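Removing a storage odor from a gray wool coat

Posted in: Clothing Care and Storage
Asked by Enon Tenants' Association

Our association maintains a shared closet of winter clothing for residents. Several gray wool coats were placed in sealed plastic bins last May and now carry a strong musty odor. The care labels state "dry clean only," and our budget does not allow for 21 garments to be sent out. We wish to know whether the coats may be treated on the premises, and whether the odor indicates damage to the cloth. No visible mold has been found.

Tidora Textile Care Desk

A musty odor without visible growth does not normally indicate damage. The following procedure is suitable for most woven wool coats and does not require washing.

Empty all pockets and brush each coat with a soft clothes brush, working in the direction of the nap. Brush under the collar and along the seams, where dust collects. Hang the coats on wide hangers, unbuttoned, in a shaded place with moving air. Allow at least 8 hours, and repeat on a second dry day if necessary. Direct sun should be avoided, as it may fade the cloth. 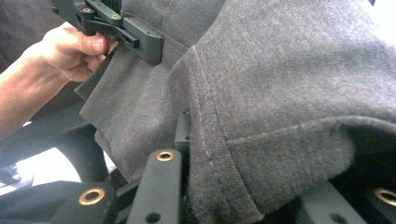 Twill weaves hold odor in the creases more than on the flat surface. Open out the folds at the elbows, vents and hem before airing. If an odor remains, a garment steamer may be passed over the lining side at a short distance. The coat must be fully dry before it is returned to storage. Scented sprays are not recommended, as they cover the odor for a short time and may mark the lining.

For future storage, use cotton garment bags in place of sealed bins.

Sayce Community Wardrobe

We had the same problem with roughly 100 coats. Airing resolved most of them. The remainder went to a cleaner who offered a group rate, and it is advisable to ask for one.

wardrobe_user1415

Baking soda in an open dish at the bottom of the closet. Replace monthly. Please do not put it on the coats, it is very difficult to brush out.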